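Tips for the home > Laundry and clothes
Print | E-mail this tip
14 shares | 2 comments

Folding dark clothes: what I learned at the Hireo open day

In June I visited the open day of Hireo, where people teach robots to do housework. I went for curiosity, but I came home with some good habits for my own laundry.

The demonstrator, Lihua Cai, folds on a bed, with no special table. She told us they had recorded 270 folds of trousers and shirts for this robot. Her advice is the same for a person and for a machine:

Lay the garment flat and pull the top edge straight before you fold anything.

Smooth the cloth from the middle to the sides with an open hand. Do not pull at the corners.

Put dark clothes on a light cover. You will see the edges better, and also the fluff.

Work on one piece and keep the others to the side.

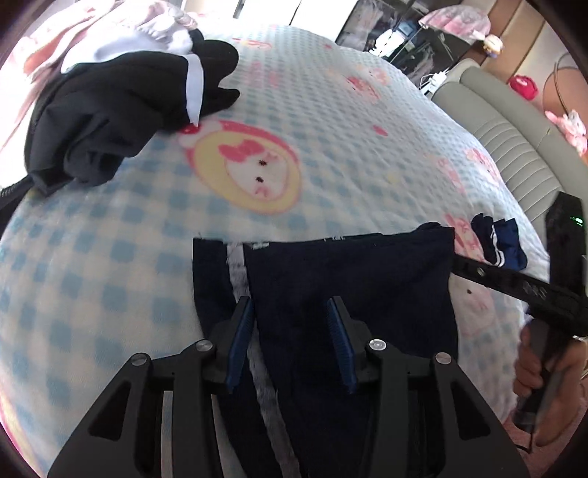

Take hold of the cloth a little inside the edge, never by the label, and lift slowly. If a loose thread stands up, cut it with small scissors. At home I always pulled it, and two times I made a hole.

For thick cloth, fold in half and then in half again. Three folds make it too fat for my drawer.

Filed under: folding, bedroom, days out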